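The night job in Dirnemport was to make examples. I sat in the office of Nakstead until one in the morning and moved tubes in a room that did not exist. My hand held the controller, and on the screen the grey arm went where my hand went. The system needed 1,000 good examples before February. I had given it 314.

I began to think of the room as a place I knew. I knew the brown door with its silver handle, and I wondered sometimes what was behind it.

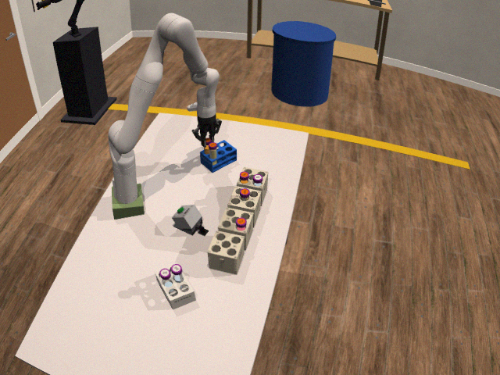 The arm over the blue rack, with the beige racks in their line.

My mother asked on the telephone what I did at work. I told her that I teach. She was pleased and asked if the pupils were polite. I said there was only one, and it never interrupted me.

At three I was still awake in my kitchen. I took a glass from the shelf and noticed how I did it: first above, then straight down, then a short wait before closing the fingers. It was the way I did it for the arm. I put the glass back and tried to take it as I had taken glasses before, but I could not remember how that was.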